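Linen Room Attendant, Full Time
Brotudstead Guest House and Conference Center
Rilstead

Brotudstead is hiring a linen room attendant for our laundry and linen service. The position is full time and year round, and it is open to people with or without hotel experience. We would like the new attendant to start in September, ahead of the fall conference season.

About the house

Brotudstead is a guest house with a dining hall, meeting rooms and a small swimming pool at the north end of Rilstead. Most of our guests come for training courses, family reunions and church retreats, and stay two to four nights. All of our bed linen, bath linen and table linen is washed, dried, pressed and mended on site. We stopped using an outside laundry several years ago and have no plan to go back.

The linen room is on the lower level of the main building, next to the laundry. It has daylight on one side. The laundry itself has none, and it gets warm in summer. Three people work there now, and this position makes the fourth.

What the job is

The attendant receives used linen from the housekeeping carts, sorts it, loads and unloads the washers and dryers, folds and presses, and puts finished linen back on the shelves by size and floor. The attendant also checks each item for stains and damage and decides whether it goes back into use, back to the wash, to mending, or out of service.

Sorting is the part of the job people tend to underestimate. Whites and colors are kept apart at every stage. Pool towels are washed separately from bath towels. Kitchen cloths never go in with anything guests sleep on or dry themselves with. Napkins are checked for wax and lipstick before washing, because heat sets both. Items with blood or other body fluids are bagged and handled under a separate procedure, which you will be trained on before you are asked to do it.

Mixed piles are broken down by hand on a table before anything goes into a machine. You will be expected to open out each piece, look at both sides and shake it over the table. Guests leave earrings, hearing aids, phone chargers and room keys in their bedding, and we return what we find.

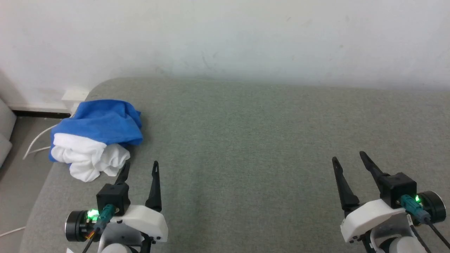
Blue and white cloths in a pile.

Regular duties

Collect soiled linen from the chute and the carts at 7:00 a.m. and again at 1:00 p.m.

Sort by color, fabric and type of soil.

Pretreat stains using the products on the shelf chart. No other products are to be brought in.

Run washers and dryers on the posted programs and clean the lint screens after every load.

Fold sheets, towels, robes and table linen to house standard. A folding guide hangs on the wall and we will show you each fold in person.

Operate the flatwork ironer with a second person. It is never run by one person alone.

Restock the floor closets and write down what was taken out.

Set aside items for mending and tag them with the reason.

Keep the linen room floor dry and the fire door clear.

Take part in the stock count at the end of each month.

Other duties come up. On heavy turnover days the attendant may be asked to help housekeeping make beds for an hour or two. When the conference rooms are in use, table linen has to be ready by 10:00 a.m. for the lunch setup, and that takes priority over everything except a bedding shortage.

Hours

The shift is 6:30 a.m. to 3:00 p.m. with a half-hour unpaid meal break and two paid breaks of fifteen minutes. Work is scheduled five days out of seven. Everyone in the linen service works some weekends and some holidays. The schedule is posted two weeks ahead. Swaps between coworkers are fine as long as the supervisor has them in writing the day before.

There is no night work. Overtime is occasional, mostly in October and May, and is paid at time and a half.

Pay and benefits

Starting pay depends on experience and is discussed at the interview. There is a raise at the end of the first six months and a review every year after that. Full-time staff receive:

Health insurance after 30 days, with the house paying the larger part of the premium

Paid vacation, starting at ten days a year

Six paid sick days

A hot lunch in the staff dining room on every day worked

Uniform shirts and an allowance for work shoes

Use of the pool before 8:00 a.m. and after 8:00 p.m.

A staff rate on rooms for immediate family, when rooms are open

Travel

The number 27 bus stops at the foot of the drive, and the walk up takes a few minutes. The first bus from downtown Rilstead arrives in time for the 6:30 start, but on Sunday schedule it does not. Staff who rely on the bus can ask for a 7:30 start on those shifts. There is free parking behind the dining hall and a covered rack for bicycles. We do not pay mileage for the regular commute.

What we are looking for

You do not need a diploma or a certificate for this job. We do need someone who can:

Stand and walk for most of a shift

Lift and carry bags weighing up to 30 pounds, and push a loaded cart

Tell colors apart well enough to sort linen and spot stains

Read product labels and safety sheets in English

Write a short, clear note for the next shift

Be on time

Experience in a hotel, hospital, nursing home or commercial laundry is useful. So is basic sewing. If you can replace a hem or put in a patch by machine, please say so in your application. The mending is currently shared between two people and we would be glad to have a third. If you cannot sew but want to learn, we can teach you on quieter afternoons in the winter.

If you have a physical limitation and are unsure whether the work would suit you, contact us before deciding against it. The folding tables can be raised and lowered, and some of the lifting can be traded for other tasks. We will talk through what is possible.

Training

The first two weeks are spent alongside an experienced attendant. In the first week you will learn sorting, the wash programs and the basic folds. The second week covers the ironer, stain treatment and the closets upstairs. Safety training is done on the first day and covers chemicals, lifting, heat, the chute and what to do if a machine jams. You are paid your full rate during training.

After that you will have your own section of the work, which rotates each month so that everyone knows every station. The first 90 days are a trial period for both sides. There is a short meeting with the supervisor halfway through and another at the end.

Uniform and dress

We supply the shirts. You supply dark pants and closed, non-slip shoes. Long hair is tied back. Rings with stones, bracelets and hanging necklaces are not worn in the linen room, as they snag on terry cloth and can be pulled into the ironer. Small lockers are provided and you will need your own padlock.

How to apply

Pick up an application form at the Brotudstead front desk between 8:00 a.m. and 6:00 p.m., or ask for one to be mailed to you. Completed forms can be handed in at the desk or mailed to:

Linen Service
Brotudstead Guest House and Conference Center
P.O. Box 1094
Rilstead

Please mark the envelope with job number 344. A resume is welcome but not required. Include the names of two people we can call who have worked with you or know you well. They should not be relatives. We will not call them until after the interview, and we will tell you first.

Applicants who are invited in will have a talk with the linen supervisor and a short tour of the laundry, followed by a half hour of practical work. You will be asked to sort a bag of mixed linen and fold a few pieces from the guide. Speed is not scored. Wear clothes you can work in. Allow an hour and a half for the whole visit.

Everyone who applies will get an answer by phone or mail, including those we do not interview. Applications stay on file for a year unless you ask us to destroy yours.

The position stays open until filled. We start reading applications as they come in, so it helps to apply early.

Brotudstead is an equal opportunity employer. A background check is carried out after an offer has been made, and a past conviction does not rule anyone out automatically. Applicants must be at least 18 years old to work with the ironer and the dryers.

Also open at this time: part-time dishwasher, evenings, job number 346. Ask for the separate form at the front desk.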